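Clerberg Tabletop Set

Version notes and data card
Last edited 05/06/2025
Maintainer: Kobe Nijs

Summary

Clerberg is a set of 267 short recordings of work done on white tabletops: clearing, wiping, sorting small goods and putting them back. It was prepared for people who study how a table surface is used during ordinary chores. The recordings come from two rooms, listed in the session table as Pretura and Ilska. Uniyal is the name of the index format, described under Files.

Contents

Of the 267 recordings, 200 are in the main folder. The remaining 67 are in the folder named extra and have only partial labels. Stills are stored next to the recordings, 2,000 in total. Each still has one row in the index.

Surface labels

Every still carries one surface label. The label refers to the tabletop alone and ignores tools, hands and anything past the edge of the table.

clear: no goods on the visible part of the tabletop
partial: goods present, with open surface between them
covered: goods over most of the visible surface

Lint, crumbs and shadows do not change a label. A still with tools over an otherwise open top is labeled clear. The same applies when only one edge of the table can be seen.
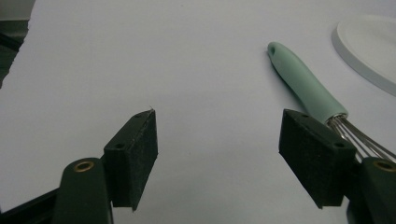

Edge labels

The edge field records whether a border of the tabletop is visible. Values are none, one and several. Dark areas past the border are not labeled. If the border looks uneven, use the same value and add the word "irregular" in the notes field.

Lighting

Both rooms use overhead light. Matte white tops come out pale gray in many stills, darker where something blocks the light. No color correction was applied. Users who need a matched white should do their own correction per session, as the two rooms differ.

Files

main/ recordings with full labels
extra/ recordings with partial labels
stills/ one subfolder per recording
index.uniyal plain text, tab separated, one row per still
sessions.txt room, table height, chore name

The index columns are still, recording, surface, edge, notes. Empty notes are written as a single dash.

Known issues

Table height is missing for 8 recordings in Ilska.
Chore names "clear" and "clearing" are both used in sessions.txt and mean the same thing. The surface label "clear" is separate.
Stills labeled partial were checked once. Stills labeled covered were checked twice.

Changes

June: merged the Pretura and Ilska folders, renamed the surface label "empty" to "clear", removed duplicate rows from the index.

Corrections go to Kobe Nijs with the still name and the proposed label.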